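Cellule à deux bras de Skundville

Cellule de manipulation sur table, mise en service et entretien
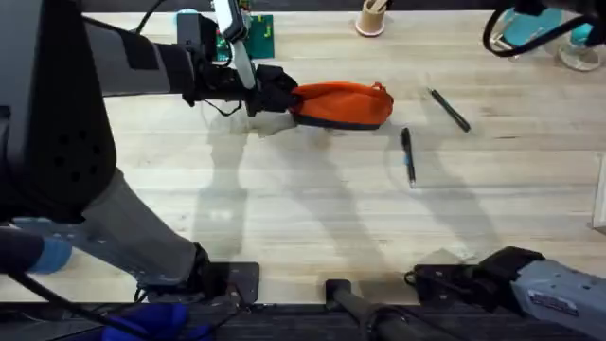 Le bras gauche de la cellule tenant une trousse orange par son extrémité étroite.

La cellule à deux bras de Skundville est un poste de manipulation de petits objets installé sur un plateau en bois clair. Elle sert à des exercices de rangement de fournitures de bureau : trousses, stylos, pots à crayons. La littérature technique qui l'accompagne la présente comme un poste « sans réglage ». Cette qualification est contestée par le carnet d'entretien de l'atelier, où les reprises de réglage occupent plus de pages que les essais.

Installation

Les deux bras sont fixés au bord avant du plateau, l'un à gauche, l'autre à droite. La notice Fehr prévoit un serrage unique à la pose. En pratique, les fixations se relâchent et l'atelier les reprend toutes les 62 heures de fonctionnement, intervalle qui ne figure dans aucune version de la notice. Le plateau lui-même est un point faible connu : le bois marque sous les mors, et un bras reposé exactement dans son ancienne empreinte n'est pas pour autant revenu à son ancienne position.

L'écartement entre les deux embases se mesure à la règle, moteurs hors tension. Les gabarits fournis ont été abandonnés après la première campagne, deux d'entre eux ne donnant pas la même cote.

Mise à zéro

Chaque articulation est amenée à la main contre sa butée, puis la position est enregistrée. L'opération dure 14 minutes par bras selon le fabricant, nearly le double selon le carnet. 

Elle doit être refaite après tout démontage du poignet et après tout choc, même sans dérive apparente. Le logiciel de contrôle affiche un voyant vert dès que les valeurs sont enregistrées, ce qui atteste seulement qu'un fichier a été écrit. Une articulation décalée de 4 degrés passe ce contrôle sans difficulté.

La vérification retenue à l'atelier est plus rudimentaire : la pince est conduite au-dessus d'un repère tracé au crayon sur le plateau, d'abord en venant de la gauche, puis de la droite. Si les deux arrivées diffèrent, le jeu est mécanique et une nouvelle mise à zéro n'y changera rien.

Pince et câblage

La pince porte un long doigt gris pâle. Leur alignement se contrôle à vide, puis sur un objet souple tenu par son bout étroit, cas le plus défavorable, le poids tirant alors d'un seul côté. Une prise réussie sur un bloc rigide ne renseigne guère sur la tenue d'une trousse en tissu, bien que la documentation commerciale ne montre que la première.

Le fil noir qui forme une boucle sous le poignet doit garder assez de mou pour une rotation complète. Trop court, il tire sur le connecteur ; trop long, il accroche les objets posés sur la table. Les colliers proposés par Sanetti maintiennent la boucle en place, mais ils imposent un pli serré que plusieurs utilisateurs tiennent pour la cause des coupures intermittentes. Aucun essai comparatif n'a été publié sur ce point.

Durée de vie

Le chiffre de 2 000 cycles avant remplacement des engrenages du poignet est souvent repris. Il provient d'un essai conduit à Gorutbridge, sur un bras isolé et sans charge. Le compte rendu ne précise ni la vitesse ni l'amplitude des mouvements, et l'extrapolation à une cellule chargée paraît hasardeuse. L'atelier de Skundville remplace les engrenages au bruit et au jeu constaté, sans tenir compte du compteur.

Voir aussi

Jeu mécanique
Pince à deux doigts
Répétabilité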